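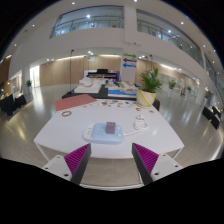
Jistonau Display Hall: Minutes of the Show Floor Meeting
August 16, 2019

Chair: Valentina Insaurralde
Present: show floor team, front desk, Marikar workshop (two people), school visits
Apologies: lighting
Minutes taken by front desk

1. Minutes of the last meeting

Agreed as a true record, with one correction. The Vutska delivery went to the side door and not the main door, so the complaint about scuffed paint in the entrance should be struck out. School visits asked if this meant the paint had been scuffed by somebody else. Left open.

2. Visitor numbers

Front desk read out the count for the summer season so far: 2,563 through the door, which is our best yet and got a proper round of applause! The rainy fortnight helped enormously. Front desk would like it noted that the clicker counter sticks and that anyone covering the door should press it firmly.

The comments book has been lovely reading. Several families asked for more things they can pick up and move about, and one visitor wrote a whole page in praise of the model bed. Valentina read that page aloud and will copy it out for the workshop.

3. The white table

This took up most of the meeting, and happily so. The white table has turned into the part of the hall everybody drifts towards, and there were plenty of ideas for it.

3.1 Small coloured pieces. They get spread along the table during the day and a few always travel home in pockets. School visits loves the scatter and asked that we don't tidy it into rows, as children come straight over when it looks as if someone has already been playing. Show floor was less keen, having done most of the crawling about on the floor. Agreed: leave the pieces loose in opening hours, gather them at closing. A lidded tub to be found. Marikar workshop will cut a fresh batch, with extra yellow.

3.2 Power strip. Workshop reported that the strip with the light blue top is a great success with visitors who want to see what fits where. It does slide when leaned on. Rubber feet were suggested, then sticky dots, then a mat. We are trying the mat first. Whatever goes under it must lift off easily for cleaning.

3.3 Mains lead. Long talk about where the lead should go. One view was to run it off the back of the table, another was to take it away altogether and keep it in the drawer. Valentina pointed out that people like to see the whole thing, lead and all, and that a neat coil on the table top bothers no one. Agreed to keep the lead coiled on the table and to have it re-coiled at closing along with the rest. It must not be left hanging over the front edge, whatever else happens.

3.4 Red sheet. Stays. It was put at a slant by a visitor in the first week and we have all grown fond of it that way.

4. Layout for the Prurnoston weekend
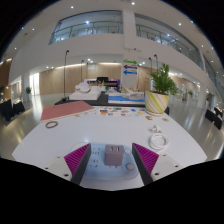 The Prurnoston group have booked 19 places for the morning and hope to bring over 30 people in the afternoon, so the floor needs a clear way round. School visits walked us through a sketch. The idea is to bring people in past the desk, along the front of the white table and then on to the low dark platform, so that the bed with its white pillows is the thing they see ahead of them as they look up from the table. Everyone liked this very much. The plant in the striped pot is staying on its back corner, where it gives a bit of green between the table and the platform, and whoever waters it is asked to lift it off first. The bright blue tray works well next to the bed and nobody wanted it moved either. The platform is low and dark, so workshop will put a pale strip along its edge before the weekend to save people's shins.

Chairs: school visits asked for a row along the wall for anyone who needs to sit. Agreed without discussion. Five to start with, more from the back store if wanted.

Coats: still no good answer. The rail wobbles. Workshop will look at it.

5. Labels and cards

Valentina brought draft cards in the bigger lettering. A huge improvement - they can be read from a good two steps back. Wording to be kept short. The card for the plug adapter had "adapter" spelt two ways on the same side and we picked the "-er" spelling after a surprisingly lively vote.

There was a request for a card inviting people to handle things. Front desk suggested "Please do pick these up". School visits wanted "Have a go!" with the exclamation mark. We are having both, one at each end.

The display strip with the pink and purple light needs no card in anybody's opinion. Lighting to be asked whether the purple can be held a little longer before it changes, as it looks wonderful in the late afternoon.

6. Closing-down list

Agreed order for the end of the day, to be pinned up by the desk:

Coloured pieces into the tub.
Lead coiled and laid flat on the table.
Table wiped, ring and discs put back afterwards.
Pillows on the bed plumped (gently, the stitching is fine).
Tray checked for anything that belongs elsewhere.
Monitor off.
Coat rail emptied.

Show floor asked that the list be followed in that order for a full month before anyone suggests changes. Carried, with laughter.

7. Vutska loan

Vutska have offered a second batch of small household models on loan until January. All in favour, very much so. We need to know the sizes before saying yes to the lot, as the platform is getting full and we don't want to crowd the bed. Valentina to write and ask for measurements, and to ask whether a wardrobe is among them, since visitors keep asking where the clothes go.

8. Any other business

The kettle in the back room has been replaced. Thanks to Marikar workshop, who also brought the plum cake.

School visits would like two minutes at the next meeting to show some drawings sent in by children after their visit. The plant features in nearly all of them. Granted at once, and we may take longer than two minutes.

Actions

Tub with lid: show floor
New batch of pieces, mat, platform edge, coat rail: Marikar workshop
Final cards and letter to Vutska: Valentina Insaurralde
Purple light: front desk to speak to lighting
Closing-down list typed and pinned up: front desk

Next meeting after the Prurnoston weekend, same room, school visits to bring biscuits.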